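WORK AND TECHNOLOGY
Unit 6 handout: Teaching the machine to fold
Revised May 5, 2023

Read this before the seminar, along with the Bromard case file. The case file is written by people who sell automation, so keep a pencil in your hand.

1. Where we left off

Last time we looked at the Bromard laundry, which washes and folds uniforms for hotels and clinics. Management announced that folding would be "assisted" from October onward. The word was chosen with care. It does not say who is assisted, or what the person being assisted will be doing a year later. The vendor, Oretti, promised that up to 432 garments a shift would come off a robot table with no one touching them. There were 602 people on the payroll when the announcement was made, and the case file does not say how many of them fold.

What the case file does say, on its second page and without any comment, is that the robot could not fold. It had to be shown. So before any job was removed, a new one was created, and that job is our subject for this unit.

2. What the new job looks like

The work is folding shirts with a tool in place of your fingers. A worker holds a gripper, lays the garment out, and makes the fold with two stiff jaws while cameras record the motion. Then the shirt is messed up and the worker does it over.
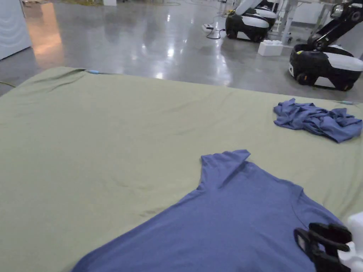 Sleeves are the hard part. With bare hands an experienced folder flips both sleeves in and has the body turned over before you have followed the first move. She feels the weight of the cloth, and she knows from the drag against her fingertips when a layer has slipped. Through a gripper nearly all of that is gone. The worker has to look where she used to feel, and she has to slow down, and she has to make the same fold in a way that a machine could copy.

Write this down, as it comes back in the exam essay: the skill being recorded is a reduced version of the skill the worker has. The case file calls the recordings "expert demonstrations." They are demonstrations by experts with their best instrument taken away. Whether that matters for a T-shirt is open to argument. It matters more for a fitted sheet, and a great deal more for a torn one, which a folder sets aside without thinking and a robot has to be taught to notice.

3. Three claims to test

Claim A: "The robot takes over the dull part." Folding is dull, agreed. But compare it with the recording job. A folder on the floor at Bromard sees the pile go down, talks to the person opposite, and changes from towels to tunics during the day. In recording, the pile never goes down. The same shirt comes back. If dullness is the complaint, the recording station has more of it.

Claim B: "Workers move up into higher-value roles." Ask what the role pays and how long it lasts. At Bromard the recording posts paid the folding rate, with contracts ending when the data set was judged complete. The judging was done by Oretti. I would not call that moving up - I would call it moving sideways toward a door.

Claim C: "Somebody has to look after the robots." True, and this is the strongest of the claims. Floors need cables run, grippers need adjusting, and a machine that drops a shirt needs a person to pick it up. Surkska, the smaller laundry in your second reading, did keep two folders on for exactly this work. Two is a small number, though, and the reading is silent on the rest.

4. A crowded room

Brochures for automated laundries like to show a robot alone with a neat stack. Go where the development work is done and you find a lot of people. Beds and tables have to be dressed, objects laid out and put back, tools handed over, recordings checked.

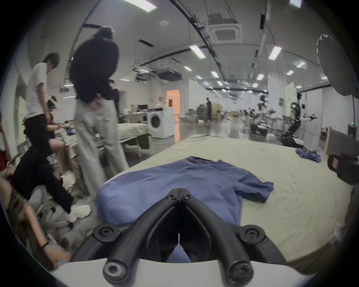 Keep this labor in mind whenever you read a productivity figure. The Oretti figure counts garments per shift at the robot table. It leaves out the hours spent producing the recordings, which were charged to a different budget and, on paper, to a different year. Put those hours back in and the savings come later than promised. I am not claiming they never come. For large volumes of identical garments they may well, and you should be as hard on my doubts as on the sales material.

There is also the matter of ownership. A folder who learned the job over ten years takes that knowledge with her when she leaves, and it gives her some standing when she asks for a raise. Once it is recorded, it stays in the building, or more likely on Oretti's servers. The Bromard contracts had one line on this, giving all rights in the recordings to the vendor. No extra payment was attached to it.

5. The Mihăilă agreement

Your third reading is a counterexample, and a useful one. At the Mihăilă plant the workers' representatives asked for terms before any recording started. They got a higher rate for recording hours, a limit on time spent with the gripper in one stretch (wrists were the main worry), and a promise of retraining with pay. They did not get any share in later use of the data, although they asked.

Supporters treat this as a model. I would hold off. The agreement runs for 2 years, and the retraining clause says "where suitable positions exist." Find that clause and read it twice.

6. For the seminar

Bring a page of notes on the following:

Who at Bromard gained from the recording job, and over what period? Separate pay, skill and security.

Pick a task you have done for wages. Which parts of it could you show with a gripper in your hand, and which would be lost?

Rewrite the Bromard rights line so that a folder could sign it with a clear head. Keep it under a hundred words and be ready for someone to argue the vendor's side.

The Surkska reading is on reserve at the library desk. The scan posted last term is missing its tables, so use the paper copy.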